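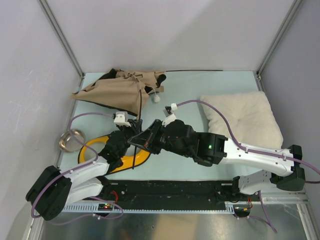 Last updated: Thursday, January 5, 2023

Frequently asked questions about Agata Villa's concerts

Is Agata singing again?
Yes. After a long pause she came back to the studio, and her new album "Gandaneo" comes out in March. Guido Negri plays the guitar on it and made the arrangements.

In which language are the songs?
Most of them are in Italian. Two are in French.

How long is the concert?
Roughly 70 minutes, without intermission.

Can I bring my children?
Children are welcome with an adult. For the late show at the Turiveo club you must be 18 – please have your ID with you.

Who makes the dresses she wears on stage?
They come from the Galli fashion house. We do not sell or lend them, and we cannot give the address of the tailor.

Can I get a signed record?
Agata signs at the table in the lobby after each concert. By mail it is not possible at the moment.

I lost my ticket. What can I do?
Write to the Hestum box office with the name you used for the order. They will send it again to the same e-mail address.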